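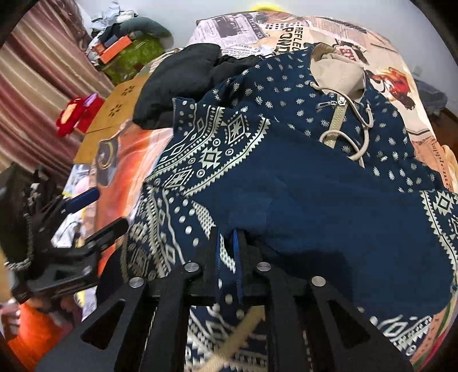 Kukton opens garment-handling program to home participants

HARNOLBERG, 1st May — Kukton said today that it is widening its program for teaching robots to handle clothes. People who join will show the task by hand in their own homes, using a pair of hand-held grippers.

The first stage began in February with 12 participants. The company plans to have 112 by the end of the year. Each person works with two grippers, one per hand, and repeats everyday jobs such as spreading out a jacket, closing it and folding it.

"Hooded jackets are hard," said Yulan Fan, who leads data work at Kukton. "The hood, the cord and the zipper all move when you pull on the cloth. We want to see how people deal with that on a real bed, with their own things nearby."

Participants are trained for two hours before they start. Recordings are checked by a team under Hammad Mughal, and remote-control sessions on robot arms will follow at the Mustton site.

Applications are open to adults in the Harnolberg area.

Press contact: Lingyun Jiang, Kukton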